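Westard Prima Bubble Wrap, clear
Protective wrap for packing at home and in small shops 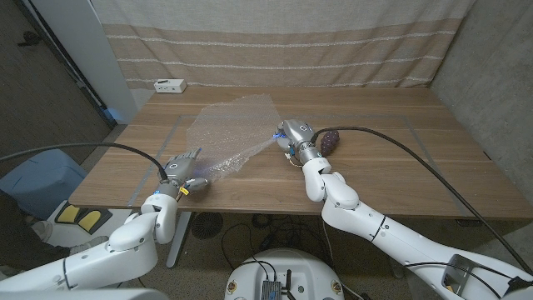 Clear bubble wrap laid out on a wooden table.

Prima is our clear bubble wrap for everyday packing. We sell it to people who move to a new apartment, to small shops which send parcels, and to anyone who wants to put away the good glasses for a season. The bubbles are small, so the wrap follows the shape of the object well and does not make the parcel very thick.

Because the wrap is clear, you can see what is inside without opening it. Customers who store many similar things tell us this is the main point for them.

Product details
Item number: 218
Color: clear
Roll width: 11 inches or 24 inches
Supplied as: single roll or pack of 2
Bubbles: small, on one side
Made for: glass, ceramics, frames, small appliances, decorations

How to use it
Unroll the wrap on a clean, flat table. Cut a piece a little larger than you think you need. Place the object near one end, with the bubbles toward the object, and roll it without pulling hard. Fold the sides in and close with paper tape. Plastic tape also holds, but it is difficult to remove later and often tears the bubbles.

For plates, wrap each one separately and stand them on the edge in the box. For cups, push a small piece inside before you wrap the outside. Objects with many small parts, for example decorative fruit or figures, do better with two thin layers than with one tight layer.

Using it again
The wrap can be used several times. Keep larger pieces rolled loosely in a dry place and do not put heavy boxes on them. Irregular leftover pieces are still good for filling the corners of a box.

Please note
Do not leave the wrap for long time against fresh paint or varnish, as the bubbles can leave round marks. Keep it away from heaters and out of the reach of small children.

Ordering
Prima is in stock at our Sormont warehouse. Orders placed before 2 p.m. leave the same day. Shops that take larger quantities can ask for the price list 271, which also includes the Tomić paper tape and our flat boxes. Samples of the wrap are free, you pay only the postage.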